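## 3. Materials and Methods

### 3.1 Participating households

Households were recruited through two housing cooperatives, Nestar and Palletti, which between them manage most of the rental apartments in the study area. Nestar buildings are older and have small separate kitchens. Palletti buildings were put up later and mostly have one open room for cooking and eating. Letters went out to all tenants in both cooperatives, and anyone over eighteen who did the dishes in the household at least part of the time could take part.

Each household kept a breakage diary from the start of July until the diary was full or the study period ended. The diary asked for the type of item, the material, where it was when it broke or was damaged, what the person was doing at the time, and what was done with the item afterward. Damage was defined broadly. A chip in the rim of a cup counted, as did a handle that came loose, even if the cup went back into use the same day. Items that had been damaged before the diary began were left out, although many people wrote them down anyway and we had to remove them by hand.

In total the diaries gave us 2,003 usable entries. Entries were considered usable if the item and the place were both filled in. Missing information about the time of day was accepted, and for the evening hours it is missing rather often.

### 3.2 Coding of entries

All entries were coded by Fabian Koller and Ntombi Moodley, working separately. The coding scheme went through three versions. The first followed the kitchen inventory used by Nel in her work on shared student housing, which sorts tableware by the meal it belongs to. That did not suit our material. People drink coffee from soup bowls and keep pencils in mugs, and sorting by meal put the same object in different groups depending on who owned it. The second version sorted by shape and material only. The third, used here, keeps shape and material and adds a code for the event.

Events were coded as a drop, a knock, a tip, a heat crack, or other. A drop is a fall from the hand. A knock is contact between two items, for example in the sink or on a shelf. A tip is an event in which an item standing on a surface goes over onto its side and stays on that surface. If the item then rolls off and lands on the floor, the entry was still coded as a tip, with a second code for the fall. We spent a good deal of time on this rule. Edvin Sjöberg argued early on for treating every item that reached the floor as a drop, on the grounds that the floor does the damage. The rest of us wanted to keep the first event in view, and the two-code solution was the compromise. Readers who prefer the simpler rule can combine the codes using the table in the appendix.

Resting position after a tip was coded for cups, mugs, and glasses. Items with a handle were coded as handle up, handle down, or handle to the side (Figure 1 shows handle up). Items without a handle got no position code. The position matters mainly for rolling. A mug resting on its handle tends to stay where it is, while one with the handle up can still turn some way before the handle meets the table.

Where the coders disagreed, the entry went to Mared Trevor, who made the final decision without seeing either code. Disagreement was most common for knocks in the sink, where the diary often says only that something was "found broken" after the dishes were done. We coded these as knocks if at least one other item was mentioned and as other if not.

### 3.3 Interviews

After the diaries were collected, we visited a smaller group of households and talked with them in their kitchens. Teun Kuipers carried out the interviews in the Nestar buildings and Mared Trevor those in the Palletti buildings. The interviews followed a short guide with questions on where tableware came from, which pieces were used daily, and which were put away. We also asked people to show us one damaged piece they had kept and one they would throw out if it were damaged.

The second question was harder for people than we expected. Several picked up a piece, put it back, and chose another. Wedding gifts and pieces from a grandparent were almost never chosen, but cheap mugs from a first apartment were often protected as well. We return to this in Section 5.

Interviews were recorded and written out in full. Quotes in this paper have been shortened, and names of family members have been removed. Long pauses are marked with a dash -- other hesitations are not marked.

### 3.4 Surfaces

For each entry that took place at a table or counter, the diary asked for the surface material and whether a cloth or mat was in use. Answers were grouped into wood, stone, metal, glass, and plastic-coated board. Wood was treated as one group. We had hoped to separate hardwood from softwood, but few tenants knew what their table was made of, and in the interviews more than 3 of the tables that had been entered as oak were something else.

A table with a cloth was coded as covered even if the cloth reached only part of the top. Place mats under the item itself were coded as covered, place mats elsewhere on the table were not. Trays caused some trouble and were finally given their own code, following the practice in the Clukell survey of hospital kitchens.

No attempt was made to measure how level the surfaces were.

**Figure 1.** Resting position code "handle up": a white mug on its side on a wooden surface.

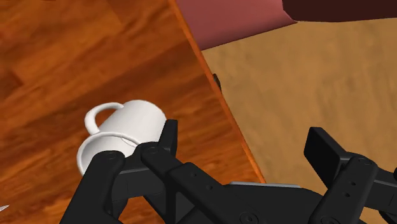
## 4. Results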